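Ullard finally put a price on the thing

So the Ullard pocket printer is out of preorder and it's $249. Two forty nine! I had 100 bucks in my head the whole time, no idea why, they never said that. Quick post because I have to be out the door in a bit and I want to get this down before I forget what I was mad about.

What it is, if you missed the last post: small photo printer, talks to your phone, also has a card slot. Prints on sticky backed paper. The card slot is the part I care about. Every other little printer I've tried wants me to send the picture to the phone first, then open the app, then wait for the app to wake up, then log in again. I just want to stick the card in and hit a button.

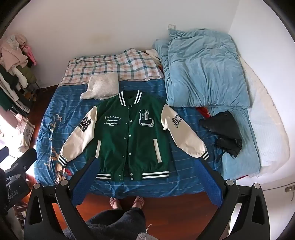
Anyway the paper. A pack is 40 sheets and there are 2 kinds, glossy and matte. Matte is the one to get. Glossy curls if you leave it on a windowsill, at least mine did, and it picks up fingerprints like crazy. Matte looks a little flat in the shadows but I can live with that. Faces look good. Reds go kinda orange. I fixed most of it by pulling the warmth down before printing, which is a pain to do for each picture but there's no profile for it yet that I can find.

I got mine through Danden, not from Ullard direct. Same price but they had it in stock, and shipping was free. Box was dented, printer fine. Charger cable is really short, like silly short. Mine sits on the floor next to the outlet when it charges. Classy.

Set up took longer then it should have. The app (it's called Flores, took me a while to find since the box just says "get the app") wanted an update before it would do anything, then the printer wanted an update, then the app again. After that it was ok. You don't need the app at all for card printing but you DO need it once to set the clock, and if you skip that every print gets a wrong date on the back. Ask me how I know.
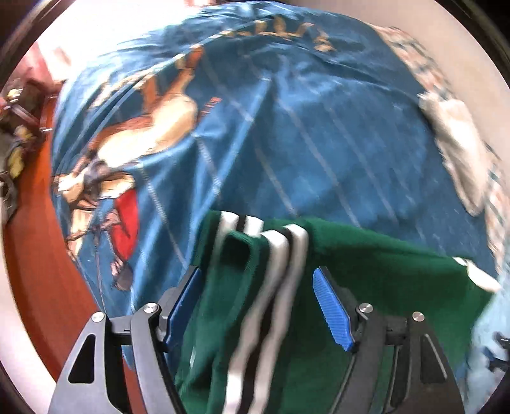
Compared with my old Orkavstead - slower, no question. The Orkavstead spit a print out before I'd put the camera down. But the color on that one was all over the place and the paper got hard to find after December, so it's been in a drawer. The Ullard is slower and quieter and the prints match each other from one to the next. For an album that matters more to me. For a party I'd probaly still want the fast one.

Battery I can't say much about yet. One evening of printing and it still had some left. The light only has green and red so you don't get a lot of warning.

Things I still want to try:
Printing from raw files (the manual says no, the forum says sort of)
Black and white on the matte
The collage mode, which looks ugly but who knows

Would I pay 249 again? Ehh. If you already have a printer that works, keep it. If you shoot on a real camera and hate phone apps as much as I do, maybe wait for a sale and then get it.

Ok, gotta run. Will put up scans of the matte prints when I get the scanner back on the desk.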